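Foldale Poetry Circle
Minutes of the September meeting, back room of the Dostmont Library, 7 p.m.

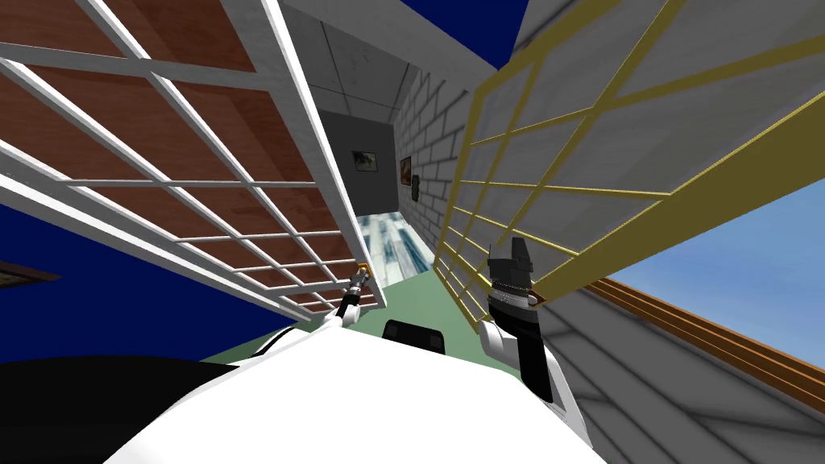 White lattice to the left, yellow to the right.

Present: the usual faces, plus 2 new members who had been told there would be cake.

Apologies: several, one of them in couplets.

1. Minutes of the last meeting
Approved after "stanza" was corrected to "stanza" in a different spelling. The secretary stands by the original.

2. Book of the month
Discussion of Salt Hours, the Choi collection. Most liked the harbor poems in the first half. The long poem about the mother's sewing box divided the room between those who cried and those who had skipped it. One member felt the line breaks were random. Another member read a page aloud to prove otherwise, and then read four more. The chair asked whether we could move on. We moved on at 7:50.

3. Anthology
We have 479 poems submitted and room for 200 pages. It was proposed that everyone withdraw their weaker work. No poems were withdrawn. Agreed: three poems per person at most, none over 40 lines, and haiku sequences count as one poem only if the author can keep a straight face.

The title is still open. "Whispers" was suggested again and voted down again.

4. Printing
Britel has quoted $335 for the proof copies, stapled. A proper spine costs extra. Long debate on whether poetry needs a spine. Carried over.

5. Open mic
The five-minute limit will be kept. Introductions to poems will now count toward the five minutes. Two members asked for their objection to be recorded, and it is.

6. Any other business
The rhyming dictionary is still missing. Whoever has it is asked to bring it back, no questions asked.

Next month's book: to be picked by email. Please reply to the email.

Closed at 9:10. There was no cake.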